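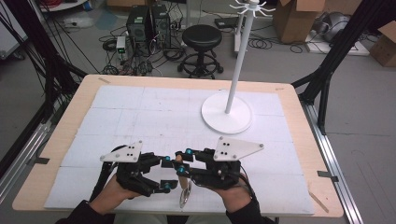
台面与白色立架，立架放在靠右后方的位置。

2020年9月25日，星期五，工作间手记
项目：Haltodell，家用立架一组，第二轮
记的人：Colin Naylor。Montserrat 看过前半，后半她还没看，有意见请直接写在旁边，铅笔圆珠笔都行，别用荧光笔，上次那一页复印出来全是黑的。

今天本来打算只花一个上午在立架上，结果一整天都耗进去了，不过耗得挺高兴的。先把起因写清楚，免得下个月自己翻回来看不懂。周初 Shirley Kowalchuk 从 Bautista 那边回来，带了他们试用的意见，一共两页纸，前面都是客气话，最后一段写着“杆子总觉得是歪的”。就这么一句，没有说歪多少，也没有说往哪边歪。Leobardo 看完说那就是歪，退回去重做底座。我说先别急，“总觉得歪”和“歪”中间隔着好几件事呢，可能是杆，可能是底座，可能是他们家的桌子，也可能是站的地方不对，人从斜上方往下看一根细长的东西，很少能看出它是正的。于是就有了今天这一篇。

上面那张照片很能说明问题。杆看上去往右上方偏，偏得还挺有风度，好像在跟谁打招呼。我第一眼看到的时候心里也咯噔一下，差点就同意 Leobardo 了。后来把水平尺拿过来往杆上一靠，气泡老老实实待在中间，换个方向再靠，还是中间。我又去靠底座，底座也平。最后去靠台面，台面从左到右是平的，从前到后略微有一点点往外低，低得很少，一张名片就垫起来了。这一点我后面单独写，跟立架没有关系，是桌子自己的旧毛病。

先说立架本身。白色，圆底，细杆，顶上一个白色的轴心，弯钩从那里向四面伸出去，像伞骨。整件上秤是 2,956 克，比第一轮重了不少，重量差不多都给了底座。Uriel Valdovinos 当初坚持要加重的时候我是反对的，觉得搬起来费劲，运费也要涨，今天我在这里正式收回反对。第一轮那只，在一侧钩上挂一只喝汤的大杯子，手一松，整个就慢慢地转过去，像个喝多了的人要找椅子。这一只挂同样的杯子，底座没有离开台面，连我故意拿指头推杆子中段的时候，它也只是晃两下就站住了。

挂杯子的记录写在这里，顺序就是我做的顺序，没有整理过：

第一次，同侧两只杯，小的那种白瓷杯，稳。
第二次，同侧两只杯，外侧换成汤杯，稳，杆顶有轻微摆动，很快停。
第三次，对侧各一只，稳，没什么好写的。
第四次，同侧三只，其中一只装了半杯水（Montserrat 的主意，她说她母亲就是这么挂的，洗完不倒干净），稳，但是水洒了一点在台面上，马上擦了。
第五次，全部挂满，然后从一侧依次往下取，取到只剩同侧的时候停下来看。稳。
第六次，和第五次一样，换一个起始方向。取到一半的时候钩尖勾住了杯把，把杯子带得转了半圈，吓了我一跳，杯子没事。

第六次的事值得多说几句。钩子的弯度我一直觉得好看，Kita 那边画图的人也觉得好看，收口收得很紧，从侧面看是一个很圆润的弧线。可是收得太紧，杯把粗一点就得斜着往里送，取的时候又得斜着往外带，手的动作比想的多一道。年轻人手腕灵活不觉得，Shirley 说她手指关节冬天发僵，取最里面那只杯的时候已经有点烦了。我的想法是把钩口放开一点点，弧线的样子尽量保住。放开多少要看下一批杯子的把有多粗，家里的杯子什么样都有，我准备从自家橱柜里带几只过来，也请各位都带一只，最好是平时最不好挂的那只，不要带最漂亮的。

说到带杯子，请在杯底贴一小块胶带写上名字。去年那一箱杯子到现在还有四只没有人认领，其中一只印着一条鱼，很可爱，我现在喝茶就用它，失主看到这里如果想要回去，请尽快，我已经有感情了。

接着说底座。底座的下表面目前是光的，没有垫任何东西。放在格子面上不容易滑，我推它要用一点力气才走。但是放到光滑的木头上就不一样了，我把它挪到走廊那张旧餐桌上试，轻轻一碰就走，而且走的时候会发出一种很难听的声音，隔壁的 Leobardo 都探头过来看了。所以要垫。垫什么，今天试了两样：一样是薄毡，一样是 Dranine 寄来的软垫样品，一片 29 克，圆形，剪开用。毡子安静，走起来顺，但太顺了，反而更容易被碰跑；Dranine 的垫子几乎推不动，缺点是贴久了会不会在木头上留印子，要等。我已经剪了一小片贴在那张旧餐桌的背面角上，十月份揭下来看。请大家不要手痒去抠它。

毡子也不是完全不要。Uriel 提出可以外圈用软垫、里圈用毡，这样主要靠外圈抓住桌面，里圈只是撑着。听起来有道理，但是两样厚度得一样，不然底座就成了个锅盖。我量了一下，手上的毡比软垫薄，差得不多，叠两层又太厚。这件事先挂着，谁要是路过布料店，看看有没有厚一档的白毡或浅灰毡，颜色别太深，白底座下面露出一圈黑边会很难看。

下面写台面，因为今天的读数都是在台面上记的，台面要是不对，上面写的就都得打折扣。
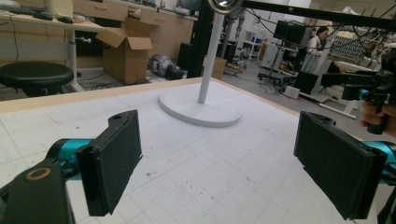 格子这件事，我一直觉得是我们这间屋子里最划算的一笔投入，哪怕当初 Leobardo 笑我像在铺棋盘。有了格子，底座放在哪里、推了多远、转了多少，低头一看就知道，不用每次去找尺子。用久了自然也有用久了的样子，这张照片里能看见板面上散着不少小黑点和擦痕，还有几处淡淡的污迹，像铅笔或者墨水蹭的。我下午拿湿布过了一遍，有的下去了，有的没有，没下去的我也不想再用力，怕把浅灰的格线一起擦没了，格线本来就淡，早上太阳斜着进来的时候要眯着眼才找得到。倒是立架放在板子中间的这个位置很好用，后面正好有一根黑色的竖梁从白杆背后垂下来，一黑一白，杆子正不正，拿那根竖梁当参照，眼睛一扫就有数。我后来跟 Leobardo 讲歪不歪的时候，说的就是这个：拉他站到桌子正前面，让他把白杆和黑梁对着看。他看了好一会儿，说“嗯”。在他那里这就算是同意了。

所以关于“歪”的结论，至少对我们手上这一只，杆是正的，底座是平的。Bautista 那边看到的是不是同一回事，我不敢替他们说，他们那只和我们这只不是同一天装的，说不定螺纹那里真有点问题。Shirley 下周一会打电话请他们把那只寄回来，运费我们出。寄回来之前，谁也不要动底座的图纸，这条请 Leobardo 特别留意，我知道你已经把文件打开了。

另外有一个小想法，写在这里不算正式建议。细杆子从上往下看总显得歪，这个大概改不了，可是钩子的朝向能帮一点忙。如果最靠前的那根钩正对着人，左右两边看起来就对称，眼睛会安心一些；如果最前面是两根钩中间的空档，稍微转偏一点，整个立架就显得拧着。今天我自己转来转去试了好多次，觉得正对的时候最顺眼，Montserrat 不同意，她觉得空档朝前好看，取杯子也方便，手可以从中间伸进去。我们两个站在桌边争了半天，最后谁也没说服谁，中午的面都坨了。可以考虑在底座侧面做一个很小的标记，提示哪边是前，让用的人自己挑。当然也可能做了标记以后所有人都当成瑕疵来投诉。

再说桌子那点毛病。前后方向略微往外低，我怀疑是哪条桌腿下面的脚垫压扁了，趴下去看了一眼，光线不够，没看清楚。今天临时的办法是折一张硬纸塞在底下，水平尺前后左右都过了。硬纸我写了“勿取”两个字，请真的不要取，上回我写的是“暂勿取”，第二天就被取走了，大概是“暂”字给了人希望。正式的脚垫列进采购单，编号 61，和软垫一起订，省一次邮费。

板子本身放得还算稳。台面四边露出来的浅色木边宽窄不一样，左边和靠人的这一边宽些，后面那边窄，第一次来的同事常常以为是铺歪了，顺手就想把它往中间推。请别推。板子的位置和桌角附近的胶带记号是对着的，一推，前后两天的记录就接不上。右边靠前的桌沿上夹着一只灰色的小金属夹，旁边斜着贴了一条胶带，这两样也请不要动。我知道那个夹子的位置很不讨人喜欢，袖子老往上挂，我今天就挂了两回，第二回把毛衣拉出一个线头，回家又要被说。等脚垫换好，我们再一起商量要不要挪。

擦板子的方法，之前口头说过很多次，还是写一遍吧，写下来我心里踏实：
布要拧干，拧到滴不出水。
顺着格线擦，遇到板与板之间的接缝就停一下，换一块干净的布面再过去，缝里进了脏水很难弄出来。
铅笔印用软橡皮，轻轻的，屑子用刷子扫掉，别拿嘴吹。
酒精先别用。Uriel 说在别处用过没事，我相信他，可我舍不得拿这一块来试。
擦完晾着，杯子和立架都先别往上放。

靠墙那一排浅木色的柜子，抽屉我趁着等水干的工夫理了一遍。理的时候才明白为什么每次找内六角都找不到，三个抽屉里都有，每个抽屉里都缺一两把，凑在一起倒是一整套还富余。现在统一放在最左边那个抽屉的上层，下层放水平尺、卷尺和两把直角尺。螺丝按长短分了小盒，46 只短的，够再装好几只立架；长的没有数，反正很多。有一盒没有标签的螺母，跟我们手上哪一种螺杆都配不上，我舍不得扔，放在最里面，谁认得请告诉我它们是干什么用的。

书桌旁边地上那只大纸箱，盖子敞着有一阵子了，我的意思是星期一清掉。请各位有东西在里面的自己拿走，星期一中午之后还在里面的，我就当作不要了。泡沫和气泡膜留着，Bautista 那只寄回来以后还要再寄出去，正好用得上。那张圆的黑凳子推回桌子下面去好吗，我今天倒着走的时候差点坐上去，要是真坐上去也就罢了，我是差那么一点点没坐上。

回到立架，还有几条零散的，想到哪里写到哪里。

杆和底座的接口，拧到底以后再往回退一点点，会有一个很轻的“咔”，退过这个位置杆子就松了。装的时候一定要拧过这个声音。说明书第一稿里写的是“拧紧即可”，这四个字太省了，Bautista 那边要是有人拧到那一声就停手，杆子当然会歪。写到这里我自己也愣了一下，上面那句“螺纹那里真有点问题”，没准根本就是这个。Shirley 打电话的时候请顺便问一句，是谁装的，装的时候听没听见响声，语气客气一点，别让人家觉得是在怪他们。

白色的表面容易留指印，尤其是杆子中段，人人都习惯抓那里搬。我今天搬了不下十几趟，下班前看，中段灰扑扑的一截，湿布一擦就掉。搬的时候最好一只手托底，一只手扶杆，光抓杆的话底座的分量全吃在接口上，多来几次难免要松。说明书里最好画个小图，Montserrat 答应画，她画的手特别好看，手指头都是圆圆的。

高度有人提过嫌高，说放进吊柜下面会顶到。这一条 Bautista 的意见里没有，是我姐姐说的，她不是客户，可她说得对。我量了家里的吊柜，没带本子，数字写在手背上，洗碗的时候洗掉了。周末重新量，请大家也都量一量自家吊柜底到台面的高度，发给 Uriel，他来汇总。

还有一个问题是挂杯子滴水。第四次那半杯水提醒了我，很多人洗完杯子是不擦的，直接挂上去，水就顺着杯沿滴到底座上，再从底座边上流到桌面。圆底座是平的，存不住水。Uriel 想在边上起一圈很浅的沿，我担心起了沿就不好擦，沿的内侧最容易积一圈黄垢，家里皂碟就是这样，年年都要拿旧牙刷去刷。先做一个带沿的和一个不带沿的，拿回家各用一个月再谈，带沿的那只给 Uriel 用，他自己的主意自己刷。

待办，谁的谁领：
Shirley：周一打电话，要回那只立架，问装配的事。
Uriel：收各家吊柜高度；带沿底座的草图。
Montserrat：搬运小图；说明书“拧紧即可”那句重写。
Leobardo：先不动图纸；有空帮我照着手电看一眼桌腿。
我：脚垫和软垫下单；清纸箱；带杯子；找白毡。

Montserrat 在页边补了一行，照抄在这里：“钩子空档朝前。我没有改主意。”

下回接着做钩口，先用铁丝弯三个不同开口的样子，不上漆，挂在旧的那只杆子上试，手感对了再让 Kita 改图。铁丝在柜子右手第二个抽屉，钳子我拿回家修水槽了，星期一带回来。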